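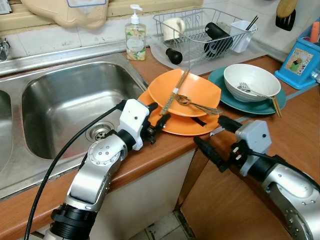
개수대 옆에 포개 둔 주황색 접시와 젓가락, 포크. 씻기 전에 이렇게 모아 두고 시작합니다.

저녁 먹고 나면 설거지가 제일 귀찮지요. 저도 그렇습니다. 밥은 맛있게 먹었는데 일어나서 고무장갑을 끼는 그 순간이 왜 그렇게 멀게 느껴지는지요. 그래도 몇 해 동안 좁은 부엌에서 손으로 설거지를 하다 보니 나름대로 순서가 생겼고, 그 순서대로 하면 두 사람 저녁상 정도는 10분이면 끝납니다. 자취를 막 시작한 조카가 방법을 물어보길래 문자로 답하다가 너무 길어져서 아예 페이지로 옮겨 적습니다.

준비물

주방 세제 (펌프 용기에 담긴 것이 편합니다)
부드러운 수세미 하나, 눌어붙은 것을 닦을 거친 수세미 하나
식기 건조대와 물받이 판
마른행주 두 장
고무장갑

수세미는 아무것이나 쓰셔도 됩니다. 저는 우세티에서 나온 얇은 것을 쓰는데, 젓가락 사이에 끼워 닦기 좋아서 계속 사고 있어요. 다만 두꺼운 냄비에는 좀 약합니다.

1. 건조대부터 비우기

제가 제일 강조하고 싶은 순서입니다. 씻은 그릇을 놓을 자리가 없으면 중간에 손이 멈추고, 장갑을 벗었다 끼었다 하다가 결국 의욕이 사라집니다. 아침에 씻어 둔 컵이나 보온병이 있으면 먼저 제자리에 넣어 주세요. 병뚜껑 같은 작은 물건은 물받이 판 위에서 굴러다니기 쉬우니 병과 짝을 맞춰 두시고요. 수저통은 건조대 끝에 걸어 두는 종류가 자리를 덜 차지합니다.

2. 음식 찌꺼기 털어 내기

접시에 남은 것은 물을 틀기 전에 주걱이나 다 쓴 휴지로 훑어 냅니다. 양념이나 기름이 많은 날에는 이 과정만 꼼꼼히 해도 세제가 반으로 줄어요. 배수구 거름망도 한 번 들여다보세요. 점심때 찌꺼기가 남아 있으면 물이 천천히 빠져서 나중에 고생합니다.

3. 개수대 옆에 모아 쌓기

저는 그릇을 바로 개수대에 넣지 않고 옆 조리대에 먼저 모읍니다. 큰 접시를 밑에, 작은 접시를 위에 놓고 수저는 맨 위에 눕혀 둡니다. 기름 묻은 접시끼리, 밥그릇이나 국그릇은 또 따로 모으면 좋습니다. 기름 접시 위에 깨끗한 그릇을 얹으면 그릇 바닥까지 닦아야 하니 일이 두 배가 되거든요.

접시를 쌓을 때는 가장자리가 개수대 쪽으로 너무 나가지 않게 해 주세요. 재작년에 아끼던 접시를 그렇게 하나 보냈습니다. 마하마 벼룩시장에서 산 것이었는데 똑같은 걸 아직도 못 찾았어요. 혹시 접시 사이에 끈이나 다른 물건이 끼어 있으면 먼저 빼 두시고, 나무 조리대라면 물기가 고이지 않도록 접시 밑을 한 번 훔쳐 주시면 더 좋습니다.

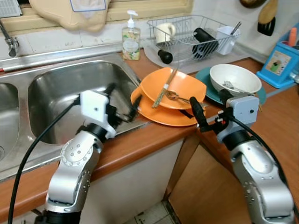

마지막 수정: 7월

4. 수저와 젓가락 먼저 담그기

쌓아 둔 접시 위에서 젓가락과 숟가락을 걷어 내고, 그릇 안에 담긴 포크도 같이 꺼내서 컵이나 작은 볼에 모읍니다. 거기에 미지근한 물을 붓고 세제를 한 번 눌러 넣으세요. 다른 것을 씻는 동안 밥풀이 저절로 불어서 나중에 훨씬 수월합니다.

나무젓가락은 예외입니다. 오래 담가 두면 결이 일어나니까 먼저 씻어서 바로 세워 둡니다. 무늬가 있는 젓가락도 거친 수세미는 피해 주세요. 무늬가 생각보다 빨리 벗겨집니다.

5. 덜 더러운 것부터 씻기

컵, 밥그릇과 작은 볼, 납작한 접시, 기름진 접시, 냄비 순서입니다. 청록색 접시에 흰 그릇을 받쳐 냈다면 흰 그릇을 먼저, 받침 접시를 그다음에 씻습니다. 받침으로만 쓴 접시는 얼핏 깨끗해 보여도 국물이 흘러 있을 때가 많으니 뒷면까지 문질러 주세요. 뒷면 굽 둘레는 손끝으로 만져 보면 덜 닦인 데를 금방 압니다.

세제는 접시마다 새로 짜지 말고 수세미에 한 번 짜서 쓸 수 있는 만큼 쓰세요. 물을 조금 섞어 쓰고 싶으시면 작은 그릇에 물 100밀리리터를 받아 세제를 한 번 펌프해 풀어 두시면 됩니다. 남은 것은 다음 날까지 두지 말고 개수대 닦을 때 쓰시고요.

6. 헹구기

개수대가 두 칸이면 큰 칸에서 문지르고 작은 칸에서 헹구시면 됩니다. 한 칸뿐이면 거품 묻은 그릇을 한쪽에 모았다가 한꺼번에 헹구세요. 물을 계속 틀어 놓지 않아도 되어 마음이 편합니다. 헹군 그릇을 손으로 문질렀을 때 미끄럽지 않으면 다 된 겁니다.

7. 건조대에 세우기

접시는 살 사이에 세우고, 컵과 그릇은 조금 기울여 엎습니다. 완전히 평평하게 엎으면 안쪽에 물이 고여서 아침까지 그대로예요. 수저는 머리가 위로 가게 꽂되, 포크는 집을 때 찔리지 않도록 맨 가장자리에 두시면 됩니다. 물받이 판의 물은 자기 전에 꼭 한 번 비워 주세요.

8. 개수대와 조리대 마무리

수세미에 남은 거품으로 개수대 안쪽과 수전 밑동을 한 바퀴 돌리고, 물을 뿌린 뒤 마른행주로 훔칩니다. 스테인리스는 물 자국이 남으니 물기만 닦아 두어도 한결 말끔합니다. 나무 조리대는 개수대와 맞닿은 이음매를 특히 신경 써 주세요. 물이 스며들면 그 부분부터 부풀어 오릅니다.

덧붙이는 말

설거지를 미루게 되는 날에는 2번과 4번만이라도 해 두세요. 찌꺼기를 털고 수저만 담가 두어도 다음 날 아침이 다릅니다. 저는 일요일에 수세미를 살펴보고 냄새가 나면 바로 바꿉니다. 행주는 그날 삶고요.

기름때가 심한 프라이팬 닦는 법은 이야기가 길어서 따로 적겠습니다. 주물 팬을 쓰시는 분들은 위의 방법대로 세제에 담가 두지 마시고 조금만 기다려 주세요.

글쓴이 명병철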